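# About the Perkholm Robotics Club

Hello, and thanks for clicking on the page that hardly anyone clicks on! I'm Zane Lepik, I teach physics and computing at Perkholm College, and I've run the robotics club since it was three students and me sharing a single soldering iron. The office asked for "a few paragraphs about the club" and I've gone over, so get yourself a cup of tea.

## How we got going

The club began as a lunchtime thing. Somebody had donated a box of old motors, I'd promised to sort through it, and a few students wandered in and started sorting faster than I could. By the end of term we had a little cart that could follow a line of tape along the corridor (until it met the fire door, where it would sit and hum to itself). We called it Corkness, after the street the motors came from, and the name has stuck to every competition team we've had since.

These days we meet twice a week after lessons, plus one long session a month when the big workshop is open to us. You don't need to have built anything before. Quite a few of our best people joined because a friend was staying late and they didn't fancy getting the bus home alone.

## What we do

New members start on small wheeled robots. You'll wire one up, write some code for it, watch it drive in the wrong direction and then fix it. Most people are happily on their second version within a month.

After that you pick a group. The Corkness team enters competitions, so there's a deadline and a rulebook and a fair amount of arguing about the rulebook. The Braltus group is for students who want to work with arms and grippers, and it's the one I get asked about most at open evenings. Their project for the year is clearing a work table: the arm has to find a thing, pick it up and put it somewhere sensible, all without knocking over its neighbours.

It sounds dull until you try it. A wooden block is easy, and you can get a block picked up in an afternoon if you're patient. A floppy plastic bag is a horror. It changes shape when you touch it, it shines under the lights and confuses the vision software, and the spot you were going to grab has moved by the time the fingers get there. I've seen students who sail through their exams spend a whole evening on one bag and go home delighted because it moved a hand's width to the left!

Tin-yau Siu leads the Braltus sessions. He came to us from industry, where he spent years setting up handling lines, and he has a way of asking "what does the wrist see?" that makes everybody go quiet and look at the camera feed again. A view from the wrist is tilted and full of things you never meant to include, and learning to read it is half the job. He also insists on messy tables for practice. If you tidy up before a test run he'll put the clutter back.

## Who can join

Any student at Perkholm, from any course. We've had bakers, joiners, A-level people and a whole row of apprentices from the motor vehicle department, who are brilliant and who never lose a screwdriver. We do cap the arm sessions at 15, as there's only so much space to stand safely, so there's sometimes a short waiting list for Braltus. Beginners' sessions have never been full and you can just turn up.

There is a safety talk before you go near anything bigger than a shoebox. It takes most of a session and I give it myself. Hair tied back, sleeves rolled up, know where the stop button is, and tell the others before you start a run. I'm quite relaxed about most things but I'll send you home over the stop button.

## Money and kit

Membership is free. We pay for parts out of a grant from the college and whatever we raise at the summer fair, where people queue up to have their biscuits handed to them by a machine. Last year's fair and grant together came to £2,935, and most of it went on motors, batteries and replacement cables. So many cables! If you have a drawer of old ones at home we would love them, as long as you can more or less tell us what they plugged into.

The Kalniņš prize is our own little award, a £100 voucher and a very ugly trophy, given each year to the member who wrote the most useful notes. I brought it in because we kept solving the same problem twice. One student would work out why the gripper was slipping, leave for university, and the next lot would start again from scratch. Now there's a shelf of notebooks and people do read them, mainly the rude bits in the margins, but they pick up the rest along the way.

## Competitions and visitors

Corkness enters two regional events a year. We've come last, we've come second, and once we were put out in the opening round by our own battery connector, which a student had told me was loose the night before. (I've apologised. She brings it up anyway.) Parents are welcome to come along and cheer, and there's normally a seat or two on the minibus.

We like visitors to the workshop too, so if you're thinking of applying to the college, ask at reception for a robotics evening and they'll find me. Wear flat shoes and don't expect it to be quiet.

## Coming up

Sessions start again in September. Beginners will be in the computing room to begin with, and Braltus goes straight back to its tables, where Tin-yau has plans for softer packaging and smaller objects. I'm hoping to get a second evening for the arm group as well, if I can talk the timetable people round. Bring a notebook and a pen that works, and I'll see you there.

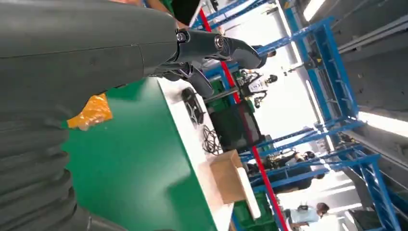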